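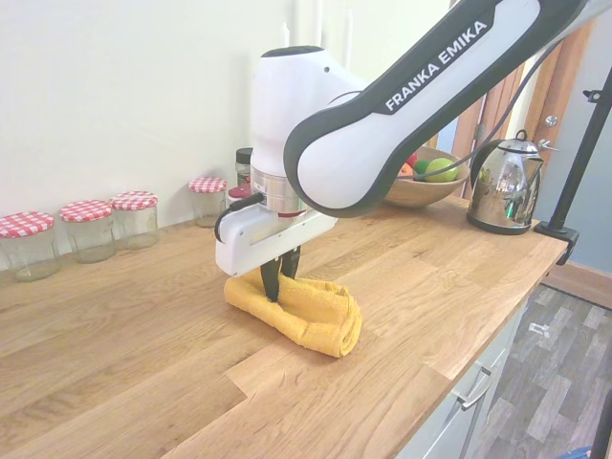

Robotic arm with its gripper on a yellow towel, kitchen countertop.

Section 5. Moving your account over after the Heklow and Grellholm merger

Updated Nov 1, 2021

If you banked with Grellholm, your old login stopped working when the two banks joined up in June, and you've probably been bouncing around the welcome page ever since. I moved my own checking and savings across and kept notes as I went, so these are the steps in the order I'd do them again. Set aside a quiet half hour, and have your old debit card and a recent statement on the table (paper or PDF, either is fine).

1. Open the Heklow sign-in page and choose "I was a Grellholm customer." Don't pick "New customer"! I did that the first time and ended up with an empty second profile that took a phone call to close.

2. Type in your old customer number. It's at the top right of the statement, 16 digits, no spaces. Mine had a dash in the middle and the form kept spitting it back until I took the dash out.

3. Wait for the text message with your code and enter it. If your cell number has changed, stop and go to Section 6 first.

4. Pick a new password. Your old one won't carry over.

5. Check the account list. You should see every account you had, with the new account numbers next to the old ones. Print this page or save it, you'll want it for step 7.

Note: My savings account showed a zero balance until the next morning. The money was there, the screen was just slow to catch up. If yours still says zero after one full business day, call the branch.

6. Send yourself a small test transfer between checking and savings. I used $5.

7. Now the boring part, your automatic payments. Go down the list on your statement (rent, phone, gym, whatever you've got) and give each company the new account number. Direct deposit too, so talk to payroll early.

CAUTION: Don't cancel a payment on the old account until you've seen it go out of the new one. I got this backward with my car insurance and paid a late fee for it.

8. Set your alerts. The low-balance alert comes switched off, and I'd turn it on at $100 to start with. You can change it whenever you like under Settings, then Messages.

If you used the Hatora budgeting app with Grellholm, you'll need to unlink the old bank and link the new one by hand. Your categories stay put, but the history before the switch shows up as a separate account, and I haven't found a way to join the two.

Old paper checks: mine were fine up to number 845, the last one in the book. Order new ones under Services, and allow a couple of weeks for the mail.

Next: Section 6, Changing your phone number or address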